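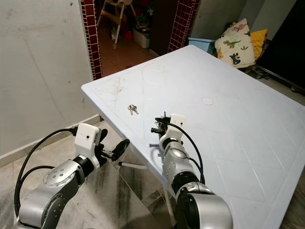 Locksmiths in Okdale still cut most of their keys the way they did in the 1970s, from brass or nickel-plated blanks on a machine that traces one key while it grinds another. The work takes a few minutes and costs less than a sandwich. Most of us give it no thought until we are locked out on a wet night. A bunch of silver-coloured keys on a ring, put down on a white plastic table, looks much like any other bunch, and that sameness is a large part of what keeps the trade going. People mix them up, lend them out and forget which door they belong to.

Home | Features | Money | Homes | Letters | Subscribe

Last updated: May 20, 2025

Marcus Wojcik has run the Szulc key shop on the market side of Okdale since his uncle retired. The uncle's name is still over the door. There are 4,000 blanks on the back wall, hung on hooks by maker and then by length, and he reckons he uses the same 40 for nearly all his work. The rest are for filing cabinets, old caravans, piano lids and one type of garage door that was popular on a single estate.

"I could clear the wall and most customers wouldn't notice," he says. "Then somebody comes in with their grandmother's writing desk."

January is his busiest month. Tenancies change over, and people who have spent Christmas with relatives come home to find they have left their keys two counties away. He opens an hour early until the end of the month and shuts for a week after it.

The high street had 3 key cutters when he started. One was a shoe repairer who gave up the lease, and the other was a counter inside a hardware shop that became flats. What trade was left came to Szulc, although it was less than he had hoped. Many new front doors in the town have a keypad, and the larger landlords change codes from an office.

Samira Darwish manages lettings at Drakura, which looks after flats above the shops on Zotico Road. She moved half of them to keypads two years ago and has not decided about the rest. The pads save her staff a drive across town each time a plumber needs to get in. They also need batteries, and older tenants have asked for their locks back.

"I had one lady who wrote the code on the door frame," she says. "In pen – quite neatly."

Darwish still sends Wojcik the awkward jobs. Last winter it was a cellar door with a lever lock and no surviving key. He took the lock off, carried it back to the shop and filed a key by hand over an afternoon. He charged her for two hours.

He has no apprentice. A local college stopped running its evening course, and the nearest one now is a train ride away. His daughter can use the tracing machine and helps on Saturdays, but she is studying to be a dental nurse and he does not expect her to take over.

The lease on the shop has 3 years left. He has told the landlord he will probably renew.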